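# Brarnix: frequently asked questions

Last changed: 3 December 2021. The answers are written by Catinca Costache, who maintains the perception and control parts. If your question is missing, please open an issue with the label `faq`.

## General

### What does Brarnix do?

Brarnix takes recordings from a hand-held gripper with a wrist camera and turns them into training episodes. It also runs the trained policy on the arm. It does not train the policy itself. For this we use Grakden, and the two programs share only a folder of files.

### Do I need an arm to try it?

No. The import, the labelling and the replay viewer work on a normal laptop. You need the arm only for `brarnix run`.

### Which operating systems are supported?

Linux is supported. Some people use the viewer on a Mac and tell me it is fine, but I do not test it there and I cannot promise that it will stay so.

## Recording and import

### My import stops with "lens model missing". What should I do?

The wide lens bends straight lines very strongly, so the importer refuses to guess. Run `brarnix calib` with the printed board, and put the resulting file beside your recordings. One calibration is enough for one camera and lens. If you have unscrewed the lens, please do it again.

### Should I undistort the pictures before import?

Please don't. The policy is trained on the bent pictures and it must see the same kind of pictures when it runs. The lens model is used only for the camera path and for the overlay in the viewer.

### How does the software know how far the fingers are open?

It measures the distance between the two fingers in the picture. You have to show it the fully open and the fully closed position one time, with `brarnix calib --fingers`. When you change the finger pads, repeat it. Old values are kept in the file with the ending `.old`.

### The camera path jumps in the middle of an episode. Is the episode lost?

Usually it is not. Open it in the viewer and look at the lower curve. If there is a single jump, you can cut before it and keep the first part. If there are more than 4 jumps, I would throw the episode away.

A patterned tablecloth is mostly good for tracking, but a regular pattern can also fool it, as one square looks much like the next. It helps to have furniture or other objects visible behind the table. A plain white cloth in front of a plain white wall is the worst case.

## Perception

### Why are several thin objects found as one object?

The segmentation works on edges and depth. When flat sticks lie side by side, the gaps between them are only narrow dark lines, and at the working resolution many of these lines disappear. You will get one mask for the whole bundle. The setting `split_parallel` tries to divide it along the long direction, but it fails when one stick lies across the others.

If your task is to pick up the whole bundle, leave this setting off. One mask is then exactly what you want.

### Shadows are marked as objects. Can I switch this off?

Set `shadow_filter: soft` in the scene file. The value `hard` exists too, but it also removes dark objects on dark cloth, so use it with care.

### Can it see the inside of a container?

Only the part that the camera sees. The planner treats the rest as unknown and goes around the rim with some distance. You can change the distance with `rim_margin`.

## Planning and control

### The arm moves in small steps and not smoothly.

This is nearly always the delay between the camera and the controller. Check it with `brarnix latency`. The command sends 1000 test messages and prints the middle value and the worst value. If the worst value is above roughly 60 milliseconds, raise `lookahead` by one and try again. I have not needed a higher value than 3.

### Why does the gripper close too early?

Your finger calibration is probably old. If it is fresh, look in the episodes and see if the person began to close the fingers while the hand was still going down. The policy learns this habit very faithfully.

### Can I use the Marinescu planner in place of the built-in one?

Yes, from the August release. Write `planner: marinescu` in the scene file. It is slower at the start, but it finds better ways around tall objects. It ignores `rim_margin` for the moment, and there is an open issue for this.

## Data and sharing

### Where can I find a sample set?

The Grustdale set is linked from the front page of the repository. It has table tasks recorded in furnished rooms, with the lens model and the finger values included. Import it with `brarnix import --set grustdale`.

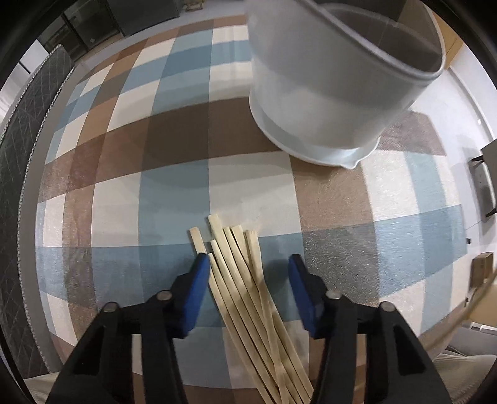
*Wrist camera view: open fingers on both sides of a bundle of flat wooden sticks, on a patchwork check cloth.*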